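餐桌上的时间:社区营养讲座讲稿备注
主讲:Apolline Besson 整理:Rhonda Gill 19/03/2018

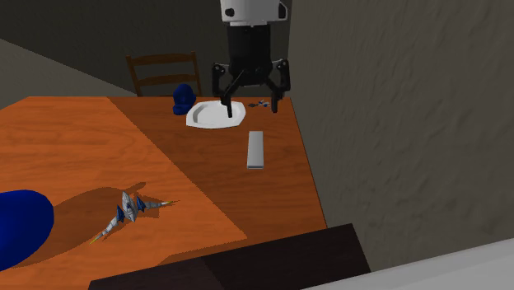 图1 木餐桌与盘子(计算机渲染图)

第1页 开场
先等后排坐好再开始。自我介绍一句话带过,单位写在封面上了,不用念。
今天讲的是晚饭几点吃、吃多久、和谁一起吃。吃什么放到下一讲。有人会问减肥食谱,请他们留到提问时间,或者散场后去拿资料。
这一页停留不超过一分钟。

第2页 为什么谈时间
我在Urnstead做了几年的家庭饮食记录,起初只记菜名和分量。后来翻旧本子,发现很多家庭的菜单前后差别不大,变化大的是开饭时间。冬天早,夏天晚,孩子升学以后更晚。
举老例子:同样一锅炖菜,六点半吃和九点一刻吃,饭后能做的事情不一样。六点半吃完还能洗碗、散步、看孩子作业;九点一刻吃完,多数人直接坐下,然后睡觉。
讲慢一点,让听众想想自己家昨天几点吃的。不用请人举手。

第3页 记录从哪里来
数据来自Urnstead和Karutov两地的家庭日记。一共收回1,679份晚餐记录,其中1,145份写明了开始和结束的时间,后面几页用的都是这一部分。
要说明:日记是自己填的,有人当晚填,有人过几天补填。补填的时间多半是整点和半点,看得出来。这批数据只能看大概的样子,不能拿来给某一家下结论。
两地的表格不完全一样。Karutov那版多一栏“谁做的饭”,Urnstead没有,所以涉及做饭人的内容只讲Karutov。
如果有人问样本够不够,照实回答:用来做全国推断不够,用来开个头可以。

第4页 几点开饭
图表横轴是时间,纵轴是记录数。先指最高的那一段,再指右边拖得很长的尾巴。
九点以后才开饭的有329份。翻这些日记的备注栏,写得最多的是等人:等下班的、等补课的、等末班车的。也有写“忘了”的,念出来大家一般会笑,笑完接着讲。
这里不要评价晚吃好不好。上一次在Leclerc讲的时候,我在这一页多说了两句,下面有位上夜班的护士听了不舒服,会后来找我。她说得对,轮班的人没有选择余地。这次改成只讲现象,建议放到第8页。

第5页 吃多久
从坐下到起身算一顿。日记里有人把摆碗筷也算进去,整理时按备注能改的改了,改不了的保留原样。
一个人吃的时候普遍短。两个人以上,时间主要看有没有人说话,和菜的数量关系不大。电视开着的那些顿,有的很短,有的特别长,没看出规律,不要硬讲。
可以讲我自己家的例子:我母亲吃饭快,父亲吃饭慢,父亲吃到一半桌上就只剩他一个人。后来母亲把水果挪到饭后马上吃,大家就多坐了一会儿。讲到这里为止,不要展开。

第6页 餐桌本身
这一页讲桌子,很多人没有想到它。
桌面堆着东西的家庭,开饭前要先收拾,有的干脆端着碗去沙发上吃。回访时我们问过一个问题:昨天晚饭前,桌上放着什么?答案有账单、快递、课本、没叠的衣服。
建议很简单:留出一块固定的地方,够放每个人的盘子和一盆菜,平时不放别的。桌子小也没有关系,折叠桌也行。
椅子高度提一句。小孩脚踩不到东西就坐不住,下面垫个小凳子。
灯提一句。灯太亮像办公室,太暗看不清鱼刺。有老人的家庭宁可亮一点。

第7页 谁来做,谁来等
只用Karutov的数据。做饭的人和收拾的人是同一个人的情况很多,这一点请平铺直叙地讲,不要点评别人家的分工。
等饭的人在做什么?备注里写得少。回访时问到的回答是看手机、写作业、洗澡。可以建议把一件小事交给等饭的人,比如盛饭、倒水、拿筷子。固定一件就够,换来换去容易忘。
有听众会说孩子不肯。可以回答:从他自己想吃的那道菜开始,让他端那一盘。
如果时间紧,这一页可以跳过,直接到第8页。

第8页 可以试的做法
逐条讲,每条不超过半分钟。
一、连着记8天。只记开始和结束两个时间,写在日历上,不用另找本子。
二、看一看哪几天最晚,问问那几天在等谁、等什么。
三、等人的那几天,提前给孩子和老人垫一点,粥、面包、半个馒头都可以。人到齐了再一起坐一会儿,不必再吃一整顿。
四、上夜班的家庭不用照搬晚饭的时间,挑一天里人最齐的那顿饭就行,早饭也算。
五、桌上那块地方,当天晚上洗完碗就清出来。
讲到第三条时,通常会有人问糖尿病患者怎么办。回答:进餐时间和用药有关系,请先问自己的医生,不要按讲座里的来改。这句话一定要说完整。

第9页 Jatum的后续
Jatum那边从December开始做新一轮日记,表格统一了,加了“谁做的饭”和“谁收拾”两栏,开始时间要求当晚填写。
结果还没有整理出来,不要预告任何数字。有人想参加的话,登记表在门口的桌上,填姓名和联系方式即可。地址一栏可以空着。
Rhonda负责联系参加的家庭,她今天坐在靠门的位置,讲到这里请她站起来一下。

第10页 提问
预留十五分钟。先请还没有发过言的人。
常见的几个问题和答法:
晚饭不吃行不行?看个人情况,今天不讨论节食。
孩子边吃边看动画片怎么办?先从一顿不看开始,选周末中午那顿比较容易。
一个人住,有必要坐到桌边吃吗?看自己喜欢。记录里一个人吃饭的那些顿,也有写得很高兴的,有位老先生每天晚上给自己摆两个碟子,一个放菜,一个放花生。
饭后多久可以躺下?有反酸的人请问医生,其他人先收拾完桌子再说。
答不上来的问题记下来,写在白板右下角,会后由Rhonda统一回复。

设备和杂项
翻页笔的电池装讲台抽屉里,备用的两节在我包里。
第4页的图在旧投影仪上颜色偏淡,讲之前把前排的灯关掉。
讲义每人一份,正反面打印,剩下的带回Urnstead。
散场后白板拍照再擦。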